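Grelton Striped Bed Cover

A plain-weave cover for single and double beds, made by Plilura for guest rooms, dorms and furnished rentals. It can be used on its own in warm months or over a blanket in winter. The Grelton is sold flat-packed, one cover per bag, and comes pre-washed.

The ground color is cream. Thin parallel stripes in orange, grey-green and yellow run across it, so it goes with most wall colors and with the other pieces in the Droltell bedroom range. The fabric is light and will show soft wrinkles when it has been folded or sat on. Smooth it by hand after making the bed, or iron on medium while slightly damp.

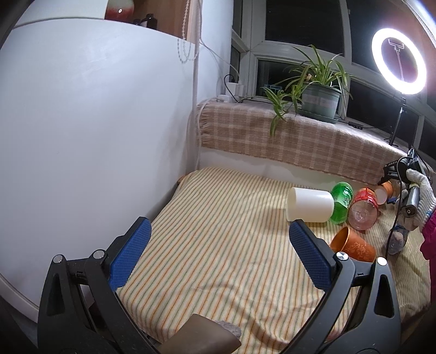
Grelton cover in cream stripe, with bottles and a cup lying on it.

Size and care

Single: fits mattresses up to 108 cm wide. The double is made to order in the same stripe.
Weight: some 300 g per square meter.
Machine wash warm with like colors. Do not bleach. Line dry or tumble dry low.
Shake off crumbs before washing. Blot spilled drinks with a dry cloth and rinse in cold water.

Matching pillowcases come in packs of 2 and are sold separately. They use the same cloth and can be washed in the same load.

Ordering

Covers in stock ship from our Cáceres warehouse. Orders of 56 or more are packed by the carton and quoted on request. Unwashed covers can be returned in the original bag.

Page updated 25 Mar 2024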